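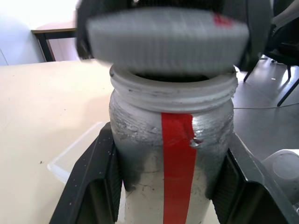 Last changed: September

My Pre-Baking Kitchen Check (with comments!)

I go through this list before every big baking weekend, usually when the Cullside bake table is coming up and I've promised way too many almond loaves. It lives on my fridge door with a pencil on a string. Steal it, change it, spill batter on it. My own notes are after each item.

1. Fridge at 40 degrees or under. OK / Not OK
Mine passed, barely. The old Plolov fridge runs warm when I load it up with eggs and cream cheese, so I put the thermometer on the middle shelf the night before and look at it in the morning before anyone opens the door.

2. Eggs checked for cracks. OK / Not OK
Open every carton, wiggle every egg. One was stuck to the carton last time (ugh) and went in the trash.

3. Leftovers dated. OK / Not OK
Painter's tape and a marker. Cooked fillings get 3 days at my house and then they're gone, even the good lemon one. I cried a little.

4. Nut flours sniffed. OK / Not OK
Almond flour that's turned smells kind of like old crayons. I keep mine in the freezer now and write the month I opened it on the bag.

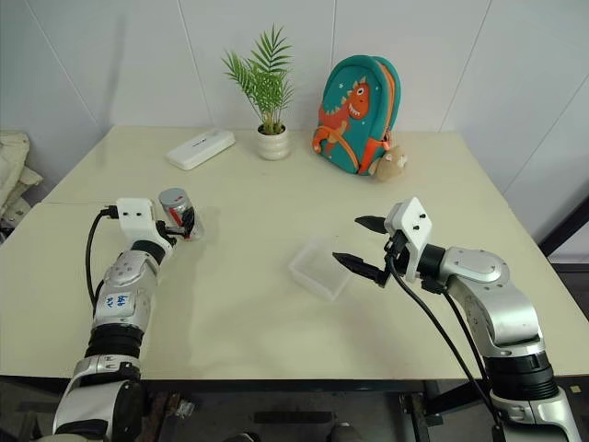 One reader wrote in to say that coconut flour should be on this line too, and that hers had gone off way before her almond flour did, bag clipped and everything. Fair enough! I've added it to the printed copy and changed the line to "all flours."

5. Probe thermometer tested in ice water. OK / Not OK
Should read 32. My Kershaw was reading high all summer and I kept pulling bread out too early – gummy middles, three loaves in a row. I take my almond loaf out at 193 in the center. Your recipe may want something different, so go with that.

6. Oven mitts, no holes or thin spots. OK / Not OK
Not OK. The left one has a burn on the thumb that I'd been folding over and pretending about. New pair is on the shopping list.
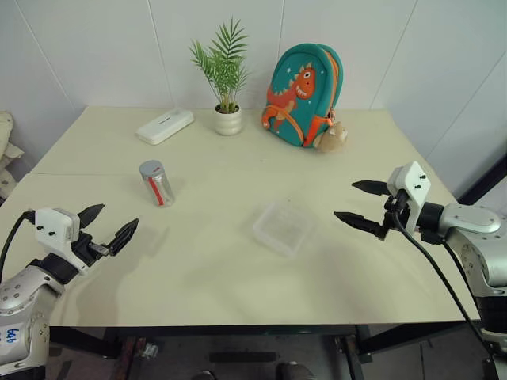 7. Mixer cord and plug. OK / Not OK
Unplug it first, then run your fingers down the whole cord. Mine's fine, but I found dried meringue on it from who knows when.

8. Allergy labels written. OK / Not OK
Nuts, eggs and milk go on every bag, in big letters. I used to do this at the table while people were waiting and it was a mess. Now the labels get done before the oven goes on.

9. Extinguisher where I can reach it. OK / Not OK
Needle in the green. I moved it from under the sink to beside the back door, away from the stove.

Still to do before next time: mitts, a second fridge thermometer, and more painter's tape.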